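Clakwood 防角球：区域为主的站位是不是该改了
版块：战术与数据 > 定位球

楼主 近门柱第二人
赛季过了大半，把手头的录像标完了，发出来给大家挑毛病。
范围：本赛季联赛加杯赛，对方在进攻三区获得的定位球，一共431次，其中角球198次。界外球长抛没有算进去，友谊赛也没有算进去。
目前的站位大家应该都熟：小禁区前沿一条线，四个人守区域，近门柱外侧一个人单独守，另有三人在点球点附近盯对方冲得最凶的，一人在弧顶，一人贴着近角防短传。门将起始位置在球门中线稍偏后门柱。
结论先写：
一、第一落点没有问题。直接争顶丢球很少，近门柱和门前正中基本能解决。
二、问题在第二落点。第一下顶出去以后，弧顶到禁区右肋这一块经常没有人。角球丢的球里，有4个是解围之后八秒以内被打进的，球都是从这一块打回来或者传回来的。
三、盯人的三个人被挡拆之后不会换人，会一直追到小禁区里，把区域线挤乱。客场对 Sokau 那场的第二个丢球就是这样，盯人的被挡在点球点后面，等他绕出来，守区域的中后卫已经横着补了一步，后门柱空了。
建议：减掉一个盯人的，放到弧顶偏右，弧顶变两个人。代价是对方头球最好的那几个人少一个人干扰助跑。
欢迎反驳，最好带场次。

2楼 老平房
结论二同意，建议不同意。
弧顶放两个人，反击确实多一个出球点，但是点球点附近只剩两个人干扰，碰上 Sokau 这种一次冲四五个的队，区域线上的人是原地起跳，对方是助跑起跳，高度差不是靠站位能补回来的。你说第一落点没有问题，前提就是现在有三个人在前面挡着。把条件拿掉以后，结论一还成不成立，你的数据回答不了。

3楼 半场攻防
四个球的样本有点小。一个赛季四个，其中只要有一个是折射，分布就全变了。能不能把“解围后八秒内被射门”的次数放出来，不看进没进。

4楼 近门柱第二人（楼主）
回2楼：这个批评成立。我只能说现有站位下第一落点稳，推不出减一个人之后也稳。不过上半赛季有一段时间右中场伤停，弧顶实际是两个人，那几场第一落点没有明显变差。场次少，当参考。
回3楼：射门有标，但是我标“解围后”的口径前后改过一次，早期的场次把门将击出也算解围，后来分开了。需要回去重标才敢放。争取七月前弄完。

5楼 看台西侧
我天天坐西看台，角度正好对着那个球门。补充一点录像里看不清的：弧顶那个人站得太深。他不是不去抢第二落点，是他一开始就退到点球点和弧顶中间了，解围球从他头顶过去，他转身再追。你加一个人，如果两个人都这样退，还是空。
所以先解决起始位置，再谈人数。

6楼 近门柱第二人（楼主）
回5楼：转播机位在罚球瞬间一般推近景，弧顶经常不在画面里，所以起始位置我只标了能看见的那部分。你说的退位我在几场里见到过，没有当成系统性问题。如果现场观察是每次都退，那我同意先改这个。

7楼 看台西侧
不敢说每次。主场多数是这样。客场我没去。

8楼 三十米外
讨论站位之前先看罚球类型。内旋和外旋是两个问题，不能混在一起。
内旋球往门里走，第一落点在小禁区内，解围多数是后蹭或者门将击出，球的去向偏后门柱和远端边路。外旋球往外走，第一落点在小禁区线外面，解围方向偏正前方，落在弧顶附近。楼主说的右肋空当，我猜大部分来自左侧外旋。
如果是这样，就没有必要全场固定两个人在弧顶，看罚球手左右脚，对方走到角旗区的时候就能判断。盯内旋时收一个进去，盯外旋时放一个出来。

9楼 老平房
8楼这个在职业队可行，在 Clakwood 这个级别我有疑问。训练时间就那么多，一套站位都没练熟，再分内旋外旋，临场喊错一次就是一个空门。上赛季后半段试过根据对方罚球手换站位，换了几场就撤了，主教练赛后也说过沟通成本的问题。

10楼 三十米外
上赛季那个换法是整条线往前后移，动的人多。我说的只动一个人，由门将喊。复杂度不一样。

11楼 老平房
只动一个人，但是其他人要知道他动没动，不然第二落点谁去还是不清楚。你低估了。

12楼 Sokau客队球迷
路过。说说我们这边看到的。
我们打你们的角球，教练组公开训练日讲过，就是针对盯人那几个。做法不复杂：两个人在点球点背靠背站，罚球前一刻向两边拉开，跟防的人会互相撞一下。之后近端的人跑近门柱做诱饵，真正的点在后门柱。你们守近门柱的人每次都会被带出来半步，因为他那个位置除了自己没有保护。
第二落点我们也有安排，禁区右肋留一个右脚好的人，不参与争顶。楼主观察到的空当是对的，我们就是往那里放人。别的队是不是抄我们就不知道了。

13楼 半场攻防
客队这位说得很具体，谢谢。
那么问题就不全在自己站位，也有对手针对性。赛季前半段各队还没有录像，后半段有了，如果按时间切，第二落点的问题应该是后半段明显上升。楼主能不能先按前后半程分一下，这个不受口径影响。

14楼 近门柱第二人（楼主）
分了。四个球全在后半程。但后半程对手也偏强，杯赛也在后半程，所以不能直接说是被针对。方向上支持12楼。
另外对 Sokau 主场那场，右肋确实从头到尾有一个人不参与争顶，我重看了一遍。之前我把他标成“防反击留人”，标错了，已经改。

15楼 替补席温度
有没有人考虑门将因素。现在的门将出击范围小，习惯守门线。区域线的深度是跟着门将走的，他不出来，线就得退到小禁区里面；线一退，解围的距离就短，落点自然就在弧顶。换一个敢出来的门将，线往前顶一个身位，同样的解围力量，球能出禁区。

16楼 老平房
替补门将出击是积极，杯赛两场你也看到了，有一次出来没碰到球。
区域线往前顶，门前空间就大，内旋球直接威胁门将身前。这个取舍不见得划算。

17楼 替补席温度
一次没碰到球，不代表总体亏。你2楼刚说完样本不能外推。

18楼 老平房
2楼说的是条件变了不能外推，样本大小是3楼说的。不过你这个意思我接受，两场说明不了什么。
我保留的是另一点：站位深度由门将决定，这个顺序我不同意。多数队是先定线，再要求门将适应。

19楼 三十米外
两种都有。Clakwood 现在是哪一种，外面看不出来。

20楼 工具党
说点测量上的。5楼和6楼争的起始位置，靠转播画面解决不了，机位不够。
Hettiarachchi 球场今年在西看台顶上装了一个固定广角，梯队比赛用的，一线队主场也在录，录像在会员区可以申请看，隔几天放出来。那个画面全场都在，罚球瞬间弧顶的人站在哪，直接能读。缺点是分辨率低，远端球门看不清号码，只能靠站位和跑动习惯认人。
坐标可以用 Plarnero 的标定功能，禁区四角加点球点做参照，拉平以后误差在禁区内可以接受，禁区外越远越差。弧顶在可以用的范围里。授权费一年750，个人用有点贵，几个人合用一个账号它也允许，同一时间只能一个人在线。

21楼 近门柱第二人（楼主）
不知道一线队也在录。已经去申请。
Plarnero 我用过试用版，标定之后镜头如果被风吹动，后面的坐标会整体漂，有没有遇到过？

22楼 工具党
遇到过。顶棚那个支架刚装的时候不稳，前几场有漂移，后来加固了。处理办法是每次角球前重新点一遍近端禁区的两个角，检查一下残差，超过一步距离就重新标定。麻烦一点，角球本来就是死球，时间够。
开场标一次用全场的做法不推荐，尤其下半场光线变了以后，自动识别白线会跳。

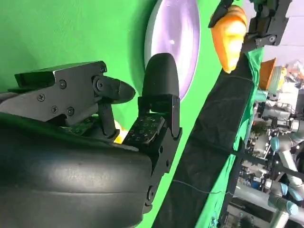
顺便给一下我自己的标注字段，供楼主重标的时候参考，少走一点弯路：
罚球侧；罚球脚；旋转方向；短传或直接；第一触球方；第一触球区域；解围方式（头、脚、门将击出、门将拿住，四类分开）；第二触球方；第二触球区域；到下一次射门的时间，没有射门留空，不要填零。
填零会把平均值拉坏，我第一年就是这样，整张表作废。
区域划分建议把弧顶拆成左中右三格，右肋单独一格。楼主现在“弧顶到右肋”算一块，8楼的假设就没办法验证。

23楼 半场攻防
时间字段建议从第一触球开始计，不要从罚球开始计。罚球飞行时间差别不小，混进去没有意义。

24楼 工具党
对，我就是从第一触球开始。上面没写清楚。

25楼 近门柱第二人（楼主）
字段收下了，区域按四格拆。口径统一成：第一触球为本方，且球离开小禁区，记为解围；门将击出单列。八秒这个阈值是我拍的，重标以后直接记时间，不设阈值，谁想切几秒自己切。
工作量主要在前半程那些场次，慢慢来。

26楼 三十米外
如果需要人分担，我可以标左侧角球。两个人标要先对一遍口径，挑同一场各标一次，看不一致的有多少，再分开做。

27楼 近门柱第二人（楼主）
可以。就拿主场对 Sokau 那场对口径，类型最全。表我今晚九点之后私信给你。

28楼 看台西侧
下个主场我记一下弧顶那个人的起始位置，每次角球记一个大概方位，拿来跟广角画面对。手写的，别指望太准。

29楼 老平房
数据出来之前我的意见不变：三个盯人的先别动，把弧顶的人往前提，近门柱那个人后面加一点保护，可以让门将起始位置往近端挪半步。12楼说的诱饵跑位，换哪种人数分配都会遇到。

30楼 替补席温度
门将往近端挪，后门柱谁管？对方打的就是后门柱。

31楼 老平房
区域线最后一个人往后门柱站。现在他站在门柱内侧，偏窄，和旁边中后卫的间距也偏小，两个人抢过同一个球。拉开半步不影响正中。

32楼 Sokau客队球迷
拉开的话，我们大概会改打两个中后卫之间。当然也看罚球的人落点准不准，我们主罚那位这个月状态一般。

33楼 半场攻防
建议攻方视角也标一份。Clakwood 自己的角球进攻这赛季基本没有产出，第二落点同样没有人在右肋。攻防用一套区域编号，以后好比较。

34楼 近门柱第二人（楼主）
攻方先不标，精力不够。区域编号会做成通用的，谁有兴趣可以接着做。
更正一处：主楼里写“门将起始位置在球门中线稍偏后门柱”，看了广角的第一场，至少那一场不对，他站在正中，罚球手助跑时才往后挪一步。转播切到近景的时候他已经挪完了。其余场次等录像权限全部开了再核。

35楼 工具党
会员区的录像一次只给开三场，看完要再申请。先申请有外旋球的，早点把8楼的问题定下来。

36楼 三十米外
表收到了。“第一触球区域”那一列，小禁区线上的算里还是算外？

37楼 近门柱第二人（楼主）
压线算里。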